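About Flallstead

Flallstead makes unscented soap and cleaning liquids for people who have had enough of smelling like a meadow. Dionysis Giannakopoulos started the firm in Prakel after a sneezing fit that lasted most of April.

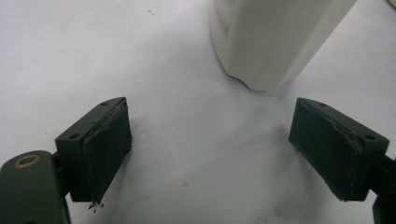

Our first batch ran to 453 bottles, and his relatives took 62 of them out of pity. Shops told us plain packaging would never sell. We like it plain, tall white cylinder on a white tabletop and all, and we have stopped going to meetings about it.

Vollari, our washing-up liquid, came next and now goes out to almost 2,000 homes. Kokkinos, the floor cleaner, has fewer friends but they write longer letters.

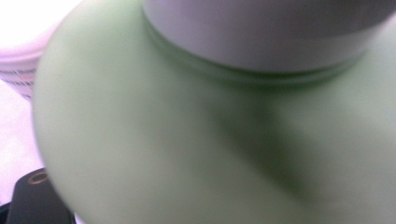 Refills are sent out from Prakel every morning before ten. Colour was argued over for longer than any recipe, and pale green with a white cap is as wild as we get. Orders by post are still welcome, if you can find a stamp.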